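Gladys Barasa does not believe in matching sets. I told her at the start that I didn't believe in articles about dishes, so we were even.

We met on January 3, 2024, to talk about Furo, the line of colored tableware that Wellov wants people to buy one piece at a time. The idea is that you pick up a blue one, then a green one, and sooner or later you own a table's worth that looks as if it came together by itself. I've heard this before, usually from people with a warehouse to empty.

"You're allowed to think that," Barasa said. "Plenty of people own a full set and eat off the same two plates."

I asked why the small rounds come in such loud colors. Food looks odd on turquoise. She said they were never meant for dinner.

"Olives, a lemon wedge, your rings while you do the washing up. I wanted light to go through them. If you want white, white is easy to find."
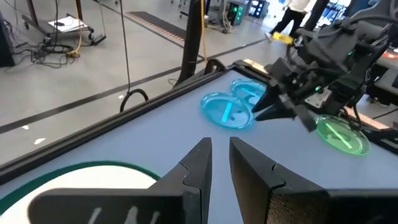

Small rounds in turquoise and green.

She may be right about the light, but I'm less sure about the lemon wedge. A dish that holds one lemon wedge is a dish I have to wash for one lemon wedge, and I said so.

"Then put two in it," she said.

The Furo list runs to 88 pieces, and that is where she lost me for a while. Who needs 88 of anything in a kitchen cupboard? Barasa blamed the colors, because every shape gets counted again in each one. Take those out and the list is short. Then why print the long number on the flyer? She laughed and said that was a question for Wellov.

We spent longer on stacking than I had planned. Her rule is that a small dish should be able to sit on a large plate and look as though somebody meant it. She likes dark under light, and she likes a good wide margin of the bigger plate showing.

"People put a little bowl on a big plate anyway," she said. "At breakfast, for the spoon. I only took it seriously." 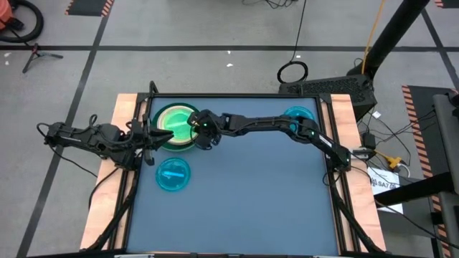 Light green on dark green, with plenty of margin.

I'll give her that one. I tried it at home with two plates that have nothing to do with each other, and it looked fine - which rather suggests you don't need to buy anything.

When I called her back to say this, she didn't argue. She wanted to know which plate I had put on the bottom. The darker one, I said, and she made a small satisfied noise.

Where we never agreed was the question of mixing shapes. She'll put an oval bowl on a table of flat rounds and call it a rest for the eye. To me an oval bowl is what's left over after the good ones break. Barasa says guests always reach for the oval first. I asked if she had ever kept track, and she admitted she had not.

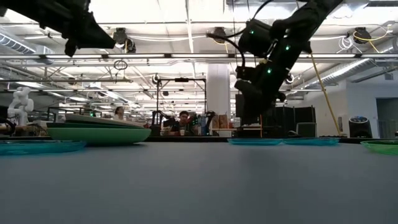
Chepkoech Wanyama wrote in after reading a draft to say that I was being unfair to ovals, that hers is the only bowl that fits sideways on a narrow shelf, and that she would give up all her rounds before she parted with it. I passed this on to Barasa, who asked me to print it.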